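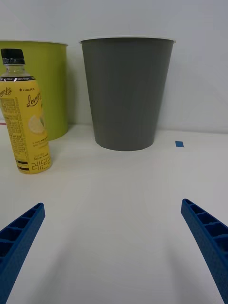 Arm knocks the bottle over before the fingers close

Posted by Thijs Koster in Robotics and Motion, Friday, July 2, 2021

I'm building a small sorting arm on a bench at the Uscombe shared workshop. The job is simple on paper: pick up an empty drink bottle and drop it in the gray bin or the green bin, depending on what it is. The camera is mounted at the wrist and looks out between the fingers. The fingers are blue 3D prints with open rectangular cells on the inside so they flex a bit around whatever they grab.

It does fine with cans. With 500 mL plastic bottles it goes wrong at the approach. The left finger touches the bottle a moment before the right one, the bottle tips, and then the fingers close on air. It's worse when the bottle is off to the left side of the view and partly out of the picture, like the lemon tea one I've been testing with. I get a good grip maybe one time in four.

Things I have tried:
Closing slower. The bottle just falls slower.
Opening the fingers all the way, which is 80 mm between the tips.
Putting a square of blue tape on the table as a reference point and redoing the camera calibration from it. That fixed a small offset but not this.

The servo driver is a Fudadis board and the arm is my own design, 280 mm from the shoulder joint to the elbow. I would rather not reprint the fingers if it can be fixed in software. What should I look at first?

Godelieve Hendriks

I'd look at the approach before anything mechanical. If the bottle is partly out of view, your detector is putting a box around the part it can see, and the center of that box is not the center of the bottle. With the left side missing, the center comes out too far right. You drive to that point and the left finger runs into the bottle. That matches what you describe.

Do it in two moves. On the first look, if the box touches the border of the picture, don't try to grab. Turn the base toward that side until there is clear background on both sides of the bottle, then take a second picture and work out the position from that one. I stop 200 mm short of the object for the second look. Your distance will depend on the lens.

Also check which part of the bottle you are measuring. I got better results using the cap and neck than the label. The black cap on yours should stand out well against the lime-green bin, and it's narrow, so an error in finding its edges costs you less. Then lower the grip point to the body. An empty bottle pushed near the top will go over with almost no force.

One more thing. If the bins are in the same place every time, mask them out. A bottle in front of the green bin, with that bright label, could get lumped together with it if you're going by color at all.

Amber Visser

Put some weight in it. I keep a little water in my test bottles and they stay up.

Thijs Koster

Water would help the test but the real bottles are going to be empty, so I need it to work without.

Godelieve, I am going by color for the first pass, yes. I hadn't thought about the box being off center. I'll log the box edges tonight and see how many of the misses touch the left border.

Nantana Nilsuwan

Agree with the second look. I'd check the fingers too though, as it's a five minute job. Printed flexible fingers don't always come out equally stiff, and if both run off one servo through a linkage, any play shows up as one side arriving early. Stand the arm over the table with nothing in the way, close it to 2 mm, and see if the gap sits on the center line of the wrist. Mine was off to one side. I had put a spacer in backwards.

If it's off, shim the linkage before you touch the code. Otherwise you'll end up with a correction number in there that stops being right the next time you take the gripper apart.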